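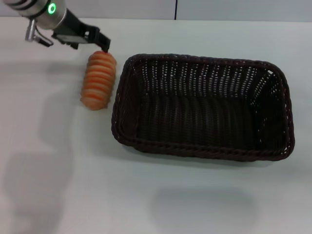 Bread on Thursdays

I started baking again in May, after a gap of a few years. The reason was dull. The bakery in Ogura cut its hours, and by the time I get off work the shelves are bare except for raisin loaves, which Julia won't eat.

So now I bake on Thursday evening and we eat it through the weekend. I make long rolls, because they bake faster than a big loaf and I can freeze the extras. The dough is 341 grams of water to 500 of flour, plus salt and a small spoon of yeast. The odd number comes from Isamu Tamura, who taught the evening class I took in Starnbridge. He wrote it on the board and I never changed it.

The first few batches were flat. I was letting the dough sit too long in a warm kitchen. Now I give it an hour on the counter, fold it twice, and put it in the fridge while I make dinner. It goes in the oven at nine or so. Mine runs cool, so I turn it all the way up and give the rolls 20 minutes, then check the bottoms. If they are still pale they get a few more.

Storage took some working out. A plastic bag makes the crust soft by morning. A paper bag is fine for a day. After that I wrap what's left in a dish towel and keep it in an open basket, and by Sunday it's only good for toast, but it makes good toast.

I haven't worked out what it costs compared with buying. Flour went up again at the store, and the oven can't be cheap to run that hot. Julia says to stop thinking about it and make more.

Next I want to try part rye. I have half a bag left over from the winter and it needs using. If it's any good I'll post the amounts.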